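3. Gathering the Grasp Examples

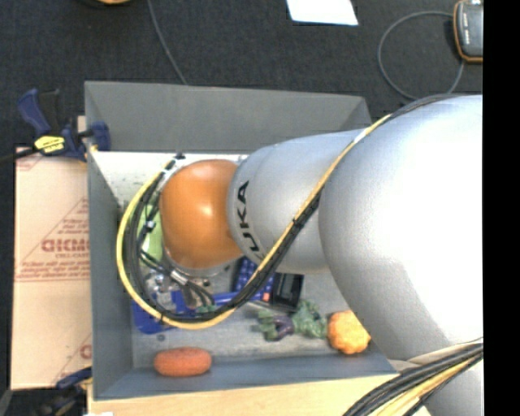 Figure 1. The Skornness cell during collection, with the KUKA arm over the gray bin and a mixed set of objects on the bin floor.

3.1 Setup and objects

We wanted our examples to come from the kind of clutter that people really live with, so we spent a good deal of February choosing what to put in the bin. The Kowalchuk set, as we have come to call it, grew out of many friendly arguments between Raymonde Fehr and Radomir Shehu, and it mixes hard, flat items with soft and lumpy ones. In Figure 1, for instance, a keypad-like device with blue buttons shares the floor with a crumpled leafy item in green and purple, a clear shiny item and a bright blue plastic one. Shiny and see-through surfaces gave our earlier Clasmont system a great deal of trouble, and we were keen to have plenty of them this time.

The bin is held in place with bar clamps. We recommend this warmly to anyone setting up a similar cell – in our first trials a bin that shifted by a finger's width was enough to spoil the calibration for a whole session. The cables run along the outside of the arm, and we left enough slack in the loop for the wrist to turn freely.

3.2 Collection procedure

Each session began with an operator tipping the objects into the bin and giving them a gentle stir by hand. The arm then made 12 grasp attempts, chosen by the current policy, before the operator stirred again. For every attempt we stored the view of the bin before the motion, the commanded pose, and a success label based on whether the object was still held after the lift. Chun-hung Lai and Colleen Dhillon shared the operating work, and both learned to leave the objects lying however they happened to fall, even when the pile looked hopeless.

We retrained the policy after every 100 attempts. Sessions that ended early were kept as long as their labels were complete, and altogether 671 attempts went into the training set used in Section 4. Diane Robichaud went back over the labels by hand and corrected 3 of them, all cases where an object had slipped during the lift and come to rest against the bin wall.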